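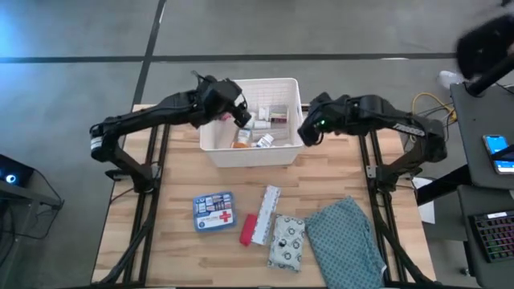
Figure 1. Two-arm bench with storage basket between the grippers.

Flostance: A Ground Station on a Student Budget
Project report, Lino Palumbo, 03/07/2026

1. Background

Weather satellites broadcast their pictures to anyone with an antenna and a tolerance for static. Our group set out in September to receive those pictures from the roof of the Wegener building, decode them, and measure how much of each pass we could keep. The project was named Flostance after a vote that I lost.

2. Equipment

The antenna is a home-built helix on a tripod, held down with sandbags. It feeds a filter, a preamplifier and a software radio, then a laptop old enough to have opinions about video. Total spending came to 500 dollars, of which a surprising share went to connectors that looked identical to the ones we already owned and did not fit them.

Pass predictions came from Wanesine, the scheduling script written by last year's group. It works well once you notice that it keeps all its times in UTC. We noticed after missing four passes in a row.

3. Method

We tracked by hand. One person turned the antenna while another read out azimuth and elevation from the laptop, with growing impatience. Passes peaking lower than 20 degrees were left out, as the Bronness dormitory blocks most of the southern horizon and has declined to move.

For each pass we logged signal strength, the number of image lines received, and the number that decoded without errors. A good pass should give around 3000 lines.

4. Results

Our best pass produced a clear strip of coastline, a large cloud bank and very little noise. Our worst produced 701 lines, most of them gray. The usual loss came near the highest point of the pass, where the satellite crosses the sky fastest and the person holding the antenna finds out how long their arms are.

Swapping the order of the filter and the preamplifier helped more than anything else we tried. The manual recommends this on its second page.

5. Problems and next steps

Rain got into the preamplifier box twice. The second time it had a lid. A motorized mount would remove most of the tracking error, and next year's group should budget for one before buying any connectors. The raw recordings and the corrected copy of Wanesine are on the department drive, in the folder marked "old".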